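Cleaning Foam Blocks and Other Soft Shapes

Foam blocks, kneeling pads, sanding blocks and the soft shapes kids build with all pick up the same gray smudges. Pale ones show it first. Most of it comes off with dish soap and lukewarm water, as long as you don't scrub.

Start dry. Knock off the dust with a soft paintbrush, and run the brush into any holes or dimples, where grit collects. A vacuum with the small brush head works too, on low.

Mix a teaspoon of dish soap into a quart of water. Dip a cloth, wring it out hard, and wipe one face at a time. Closed-cell foam can take a wetter cloth. Open-cell foam soaks it up and takes days to dry, so keep the cloth barely damp. If you aren't sure which you have, put a drop of water on a corner. If it sinks in, it's open-cell.

For pencil marks, use a white vinyl eraser and rub lightly in one direction. Colored erasers leave their own stain. Skip acetone and paint thinner, as both will melt some foams.

Work on something plain and white. Dirt that comes off shows up right away, and no color can bleed into the foam from below. Newspaper is a bad choice, as the ink transfers.

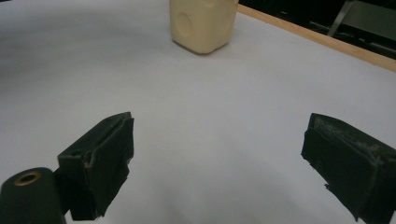
Xolani Van der Merwe writes that baking soda paste did more for old smudges than soap ever did, but that it has to be rinsed out of the recesses or it dries to a crust. A cotton swab and clean water took care of it.

I tried the paste on a scrap from the Gemodwood bin and it does lift more. It also dulls a shiny surface, so keep it for matte pieces.

Drying: stand blocks on end, away from heaters and out of direct sun. Sun turns cream foam yellow, and that doesn't wash out. Give them a quarter turn every 3 hours. A thick open-cell block left out overnight in August was still damp inside the next morning.

Small dents often come out if the piece is left alone for a day or two. Torn corners can be glued with foam-safe contact cement. Test it on the underside first.

Store the blocks in a single layer if you have the shelf space. Stacked 14 high in the closet, the bottom ones went flat and stayed flat.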